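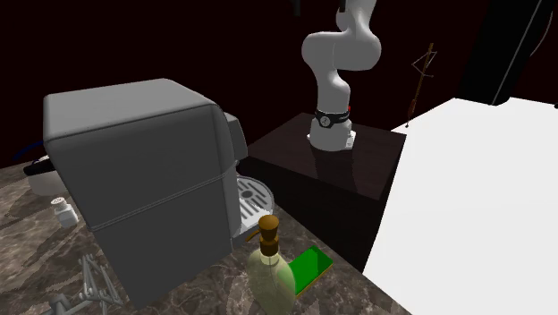

Speaker notes, kitchen project, second-year automation option

Slide 1. Title
Say who I am and that the work was done by the students. Twelve minutes, questions after. Ask for the lights at the back to go down a bit.

Slide 2. What the course asked for
The brief was set in September. Each pair gets a simulated kitchen, one arm and one job, and has to get the arm doing the job without a person steering it. This pair had the soap dispenser and the sponge. They called their project Rano and it stuck, so that is the name on the plots.

Mention that we run it all in simulation in the first term. The lab is only free until four and the queue for the real arm was too long last year.

Slide 3. The job
Take hold of the dispenser by the top, lift it, put it down somewhere else on the worktop. Don't touch the coffee machine. Don't push the sponge off.
Point out that the sponge is close to the dispenser at the start. Students always plan for the thing they're picking up and forget what is next to it.

Slide 4. How they recorded it
2326 attempts kept over the term. The first 900 were driven by hand by the students, and the rest came from their own controller. Every attempt was saved with the camera views and joint positions. Durnov was the shared machine that stored them. It filled up once, in the reading week, and we lost a day. Skip this if short of time.

Slide 5. Gripping by the neck

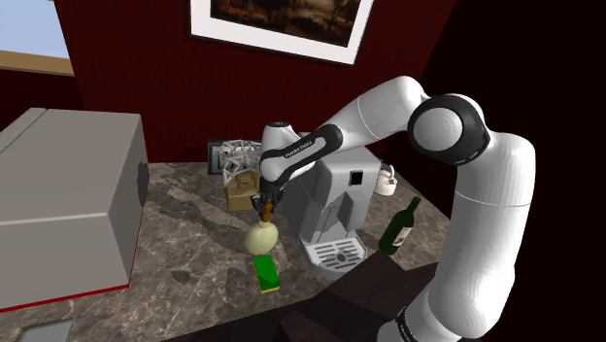
Hélène Desjardins asked at the practice run why they hadn't gone for the body of the bottle, where there is more to hold, and whether a marker would see the neck grip as luck. She thought the report should say which one they tried first and give the numbers for both.

Answer to have ready: they tried the body first. The fingers had to open nearly all the way and the wrist came in low, so small errors in position knocked the bottle over. The neck is narrow but the arm can come down on it from above. They ran 100 test attempts with each. The table is in the report, page six. I have added a line to the slide saying the body came first.

Slide 6. What went wrong
Pick two, not all of them.
The tilt. If the bottle tips in the fingers, the base ends up somewhere other than where the controller thinks it is. They put in a check before release.
The elbow. Early paths sent the forearm too near the coffee machine. Fixed by adding a point for the arm to pass through first. Bradley Staniforth's idea, please credit him by name.
If anyone asks about lighting, say they changed it late on and had to redo part of the set.

Slide 7. Marking
Half the marks are for the log book. Pairs who wrote down failed runs did better than pairs with a tidy video. Show the page from the Nikzad log book, the one with the crossings out.

Slide 8. Next term
Same job on the real arm at Flercombe. Start with the neck grip, slow speed, soft mat under the bottle. We don't expect the simulated controller to carry over without changes. Two weeks set aside for that, probably needs three.

Slide 9. Thanks, contact address
Leave this one up during questions. Handouts are by the door. Spare adaptor is in the side pocket of the black bag.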